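Is a ducted range hood worth the extra money over a recirculating one?

Posted in Kitchens & Baths
Jul 1, 2025

We're redoing a small kitchen and the salesman at Gavalas keeps pushing us toward a ducted hood. The recirculating model with charcoal filters is 428 dollars cheaper once you add in the wall work. He says the filter type "does nothing." The brochure for the same filter type says it removes nearly all cooking odors. They can't both be right, and both of them want my money.

We fry fish maybe twice a month, otherwise it's pasta and eggs. Gas stove, outside wall is 13 feet from where the stove will go. Has anyone lived with both kinds? I don't want to hear from anyone who sells them.

plindden_kitchen_skeptic

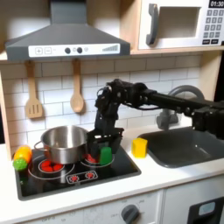 Also, the ducted quote has a line for "airflow balancing" that I can't get anyone to explain to me. Is that a real thing or padding?

Dušan Šimko

I've had both, so take this for what it is, one guy's two kitchens.

The salesman is exaggerating. A charcoal filter does something. It takes the edge off smells for as long as the charcoal is fresh, and then you forget to replace it, and after that you own a noisy lamp. The metal screen catches some grease either way. What the recirculating kind can't do is get rid of steam, and it doesn't take the fumes from a gas burner out of the house. With gas, that would settle it for me.

The brochure is exaggerating more. "Nearly all odors" under what conditions? Measured by who? I wrote to Ciltell once to ask that about the hood in my old apartment and got back a copy of the brochure.

On the duct, 13 feet is fine if it's smooth metal pipe and mostly straight. Ask how many elbows are in the quote. If they plan to use the flexible stuff, ask why. Make sure it ends outdoors and doesn't just dump into the attic, which I have seen done by people who charged full price. 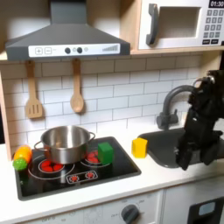 The other thing is speed settings. Everybody advertises the top one. You will never use the top one because you can't hear anybody talk over it. Find out how much air it moves on the setting you can stand, and if the store won't tell you, go turn on the floor model and listen.

As for "airflow balancing," make them put in writing what gets done and who does it. A very strong hood in a tight house can need a fresh air supply, so there is a real job with a name like that. For a small kitchen I'd want to see the numbers before paying.

risum_reader

We have a filter one and it's fine. Fish smell is gone by the next day. Open a window.

toastrack14

Gone by the next day isn't what I'd call fine, but OK. I agree with Dušan about gas. Get a second quote from someone who only does ductwork and doesn't sell hoods. Mine came in a lot lower and the balancing line wasn't on it.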